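### 3.2 Collecting the demonstrations

I'll be upfront that this was the part of the project I enjoyed most, and also the part that ate my October. We had two ways of showing the arm what to do. In the first, you grab the wrist and walk it through the motion by hand, which feels lovely and natural for big sweeping moves and rather less lovely when you want the fingers to land either side of something thin. In the second, you sit at the desk with a handheld controller and steer the arm from there (we call this remote showing in the rest of the paper, mostly to save ourselves typing "teleoperation" over and over).

We started out by hand only. Dorottya Szénási and I did the whole first batch that way, and when we played the recordings back we could see our own habits all over them — I lean on the wrist before I close the fingers, and she always comes in from the same side. The learned policy picked up both quirks quite happily! So from the second batch onwards each person had to do half their turns by hand and half from the desk, swapping every 15 demonstrations. That gave us 2,440 demonstrations in total after we'd thrown out the ones where the recorder had dropped readings.

The task itself is easy to say: pick up one named object from the near bin and put it in the far one. Everything else in the near bin is left where it lies. We didn't tidy the objects between turns or set them upright, and Esmaeil Sadeghi, who did more of the desk turns than anyone, was very firm that we shouldn't start. Things that roll are a pain, things with handles are a pleasure, and the brush sits somewhere between the two, with a nice long handle at one end and a lot of bristles at the other. Figure 3 shows the arm over the near bin, with the brush lying under the gripper and a cup right beside it.
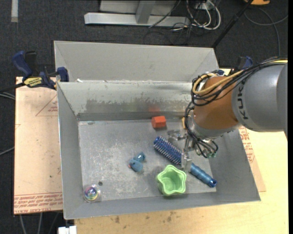
**Figure 3.** The KUKA arm with its gripper above a blue hairbrush in the near bin. A light green cup stands beside the handle; the far bin is directly behind.

For crowded layouts we asked people to say out loud which end they were going for before they moved, and Béla Borbély typed it in as a label. This sounds fussy, but it let us split the brush turns into handle grasps and head grasps later on without watching everything again. Hand showing gave us smoother paths on the way in. Remote showing gave us cleaner finger closing, I think from having no extra weight on the wrist at that moment. We come back to both in Section 4, where the two kinds are first trained separately and then mixed.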